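Inventory of the Etus House

The contract covered the contents of the Etus house at Jiltov. It ran to 21 pages, most of them about breakage. I was paid by the lot, in arrears, and supplied my own labels.

The method was the standard one. Each room is cleared in a clockwise direction from the door. Large pieces are tagged in place. Small pieces go into a bin, and the bin is entered as one lot unless a single item exceeds the threshold, which at Jiltov was 100. A lot receives a number, a line of text and a condition grade. Grades run from A to E. Grade E means that the item is present.

The front rooms took four days. They held chairs, a sideboard with one door glued shut, two clocks by Datwood and a great deal of flat glass wrapped in newspaper. The clocks were graded C. Both had stopped, at different hours, and I recorded the hours in the remarks column because the form had space for them.

The nursery was at the back, over the boiler. It had been used for storage and then for nothing. The shelf brackets were sound but the shelves were gone. I found the toys in a cupboard behind a second cupboard, packed under a blanket, and transferred them by hand. The sheet was already at lot 452.
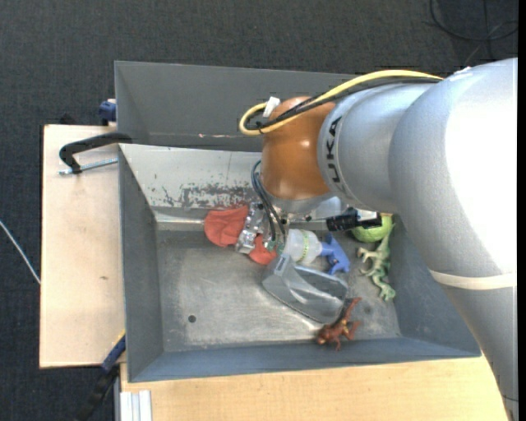
Lot 453. Small objects, assorted, with red cloth. Metal bin, gray, floor worn and scratched. Grade D.

I wrote the line and then did not close the lot. The procedure allows for this. An open lot may stand overnight provided the sheet is initialed, and I initialed it.

The difficulty was the green ball. It did not exceed the threshold. By any table I had access to it was worth less than the label I would have tied to it. The Kamolrat guide, which I had used since training, gives green balls no entry of their own and refers the reader to "play articles, minor," where they are valued by weight.

I had owned a green ball. It went over a wall when I was six, and the wall was in another town. There was no basis for a connection and I did not enter one. I mention it because the form asks the assessor to declare any interest in the goods, and I sat on the back stairs for some time with the pen over that box.

The reddish-brown figure I set down simply as "figure." I had first written "animal," then struck it out and put my initials beside the correction. The cloth I left as cloth. It might have been a garment or the cover of something, but the guide is firm that function is not to be guessed from color.

In the morning the boiler was running. Heat came up through the boards and the nursery smelled of paint. I read the line again. It was accurate. I checked the box marked "no interest," closed the lot and carried the sheet down to the hall, where the other sheets were.

The sale was held in August. Lot 453 went to a buyer who did not attend, bidding by post, for an amount under the reserve. The complete contents made just over 2000, less fees. My copy of the inventory was returned with two queries, both on the clocks. They wanted to know which of the hours was correct.

I answered that the form had not asked. Then I took a fresh label, wrote "ball, green, rubber not confirmed," and put it in the file behind page 21, with no number.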